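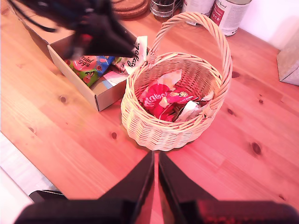
Gripper hovers over crinkly wrappers in box beside basket

Natália Bartoš

Hello everyone, and thank you in advance for reading all of this, I know I go on a bit. We have a two-arm setup at Hotcombe that moves snack bags and candy wrappers between a cardboard box and a wicker basket on a pine table. It ran nicely until November, and then it started letting go of things partway across. I went through 326 moves and nearly all the drops were shiny, crinkly bags. Paper goes over just fine!

The part that worries me more is what happens next. After a drop, the arm carries on as if it still has the bag, swings over to the basket and opens. Yesterday it caught the basket handle on the way and gave it a good hard shove while I was reaching in to tidy up. No harm done, but I did jump. I've already wiped the fingertips and restarted the controller, and neither made any difference.

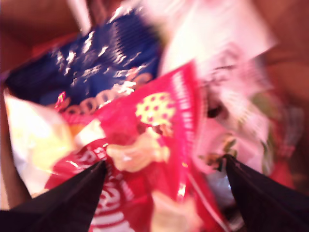
I did wonder about the wrist camera as well, because when the wrist turns quickly over a full box the bags all smear together and I can hardly tell one from the next myself. Could it be choosing a bad spot to grab, or should I be looking at the fingers?

Svatopluk Ďurica

Please, before anything else, keep your hands out of there while the arms are powered. I'm not scolding, I did the very same thing for years and got a bruised thumb for it. Hit the stop, wait until both arms are still, then tidy.

As for the drops, I'd suspect the camera first. Ours at Truvitz was saving its picture while the wrist was still turning. We added a pause of 200 milliseconds after the wrist stops and the bad grabs fell to 9 in 2000 moves, which made us all very happy. Then have it check the finger gap after lifting. If the fingers have closed all the way, there's no bag, and the arm should stop where it is. Thin wrappers can fool that check, so try it slowly with your own bags.

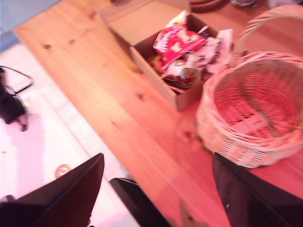

Box and basket side by side, with the handle standing well above the rim.

Oldřich Doležal

Had this too. New finger pads fixed it for me.

Jozefína Vávra

I'd go with Svatopluk's pause, and I'd also raise the travel height so the fingers clear that handle with room to spare. Do the height first, Natália, it's a five-minute job and you'll feel so much better standing next to it.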